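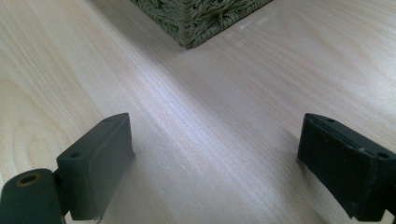
Gripper open over the table, with the woven basket just ahead.

Welcome to the gallery of the Treltodar student robotics club! We have been meaning to put a page like this together since February, and now that Lena Zawadzka has shown the rest of us how to upload things (thank you, Lena, and sorry for all the messages) there is no excuse left.

Our project this year is picking up and putting down ordinary household things, and it has kept us happily busy -- far busier than Witold Marciniak promised when he talked us into it! If you would like to join in, or just come along and watch over a cup of tea, we would love to see you at the open day on 2025-05-10 in room 3.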